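**Hand-held grippers: finger jaw keeps losing the waistband when folding clothes**

Asked by Csenge Vincze, Jul 30, 2018

We're comparing two pairs of hand-held grippers before choosing one for the arms. The test is simple: pick up a folded garment, put it in a plastic basket, take it out again. Both pairs are cabled, one in each hand.
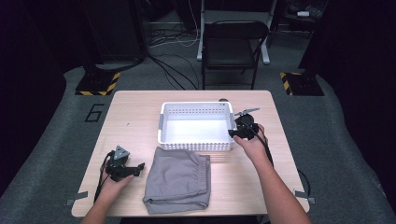 The first pair manages towels without trouble. With anything that has elastic in it the fabric creeps out of the jaw as soon as I lift, nearly always on the right-hand side. I've tried closing harder and it only bunches the cloth up. The second pair holds better but is 275 g heavier and my wrists are done after more than 4 runs. Is there a fix for the light ones, or should I give in and use the heavy ones?

**Answer 1 - Henryk Bednarek**

Pad the fingers before you spend anything. We had the same slipping at Storkside in February and stuck thin silicone strip on the inside faces, 2 layers at the tip and one further back. Replace it when it goes shiny.

Also check where you're grabbing. Gathered elastic is thick and springy, so a narrow finger sits on top of a ridge and slides off. Go in from the folded edge and take 5 cm or so of flat cloth.

Weight matters less once the gripper is on an arm - look up the payload before you rule the heavy pair out.

**Answer 2 - Stevens**

heavy ones. had the light type, sold them

**Comment from Csenge Vincze**

Strip ordered. Which hardness did you use, Henryk?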